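Ticket: Kitchen tidy task stalls between steps
Product: Plondik task runner
Site: Felamberg test kitchen
Status: Open, workaround in place
Priority: Normal

Reported
The tidy-and-put-away routine stops partway through on the island. The arm gets to an item, then holds position until the step timer runs out at 12 seconds. The log shows "grasp unconfirmed" and the run is marked failed. No fault light and no collision flag. Restarting the task from the top clears it, but the next run can stop the same way.

We're trying to work out whether this routine is ready for someone who doesn't have a technician in the house. At the moment it isn't.

First checks
Simulator restarted, same result. Calibration file reloaded, same result. Rolled the Pritell grasp planner back one release and the stall came up less often, but the arm was slower on everything else. Put the current release back on.
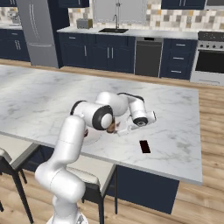
The timer setting was the next thing looked at. Doubling it made no difference to the outcome. The arm just waited longer and failed later. We put it back to 12 so results can be compared with the earlier logs.

Batch run
Ran 1,000 simulated attempts overnight with randomized start positions. Stalls were grouped around small items and anything with curved sides. Boxy items mostly went through. The planner's confidence score drops once the fingers close, and the confirm step reads the low score as a missed grasp even when the item is held.

Changed the confirm step to use finger width as well as the score. Threshold set to 7 on the config page (the default is higher). Stalls dropped on small items. Round containers improved too, though labels still cause trouble: the reader wants a whole word before it will pick a shelf, and on a curved surface it often gets only part of one.

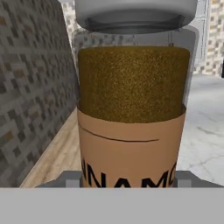
Can it put the spices away without help yet?
Only if the shelf position is entered by hand first. Grasping is good enough to leave alone with the new threshold, but sorting by label isn't reliable and a person still has to check where things end up.

Workaround
1. Open the task file and set confirm mode to "width and score".
2. Set the threshold to 7.
3. Turn off label sorting and enter shelf positions manually.
4. Save, then restart the runner. A reload on its own keeps the old values.

Notes from the Chantharasri site
They run the same routine for shop-floor bin work and saw the same stall. Their parts are all one shape, so a fixed finger width solved it for them. That won't carry over to a kitchen, where one job can cover a jar, a plate and whatever else was left on the counter. They also asked if the wait could be skipped altogether. We tried it. The arm moved off before the grasp check had finished, so the wait stays in.

Still to do
Have the reader turn the container and try again before giving up on a label. Log finger width at every step, as it's only written out on failure now. Repeat the overnight batch in December with the new confirm step and label sorting switched back on. Ticket stays open until that batch is in.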